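Abgelegt unter: Uni-Alltag, Lehre, Pflege & Medizin | 4 Kommentare

Seit Juni betreue ich also das Skills-Training für die Drittsemester, und ich bin abends so müde, dass ich beim Zähneputzen die Augen zumache. Angefangen hat es mit einer Mail von Chaiwat Yimyam, der das Kommunikationsmodul bei uns am Campus Vuncombe leitet: ob ich mir vorstellen könne, eine Gruppe in Anamnese zu übernehmen, »überschaubarer Aufwand«. Ha! Das Skript hat 63 Seiten, der Raum 615 liegt am anderen Ende vom Gebäude, und der Beamer dort mag meinen Laptop nicht.

Aber die Gruppe ist toll, wirklich. In der ersten Stunde haben sie sich gegenseitig befragt und waren nach drei Minuten fertig, weil alle nur die Liste abgearbeitet haben (Schmerzen? Fieber? Allergien? Danke, der Nächste). Beim zweiten Durchgang durfte niemand mitschreiben. Plötzlich haben sie einander angeschaut und nachgefragt, und eine Studentin hat aus ihrer »Patientin« herausbekommen, dass die seit Wochen kaum schläft. Das stand in keiner Rollenkarte! 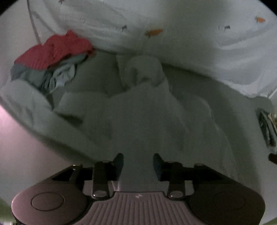
Schwieriger finde ich das Feedback. Ich kannte aus dem eigenen Studium nur zwei Sorten, nämlich »passt« und »das war nichts«, und beides hilft keinem Menschen weiter. Jetzt schreibe ich mir während der Gespräche einzelne Sätze wörtlich auf und lese sie hinterher vor, das geht erstaunlich gut. Geübt wird übrigens in Alltagskleidung, der Kittel bleibt im Spind. Im grauen Kapuzenteil redet es sich anders als in Weiß, und ein paar haben erst da gemerkt, wie sehr sie sich sonst am Kittel festhalten. Ich mich auch, muss ich zugeben.

Nächste Woche kommen die Schauspielpatienten, davor habe ich Respekt. Der Fall heißt intern »Phromma«, ein älterer Herr, der seine Tabletten nicht nimmt und das auf keinen Fall erzählen will. Chaiwat meint, ich soll bloß nicht eingreifen, wenn es still wird. Zehn Sekunden Stille, das halte ich ja privat kaum aus!

Falls hier jemand mitliest, der selbst so einen Kurs gibt: Wie macht ihr das mit den ganz Ruhigen in der Gruppe? Ich habe zwei, die fachlich super sind und im Rollenspiel fast verschwinden. Schreibt mir gern in die Kommentare, ich lese alles, nur eben nicht vor neun Uhr abends.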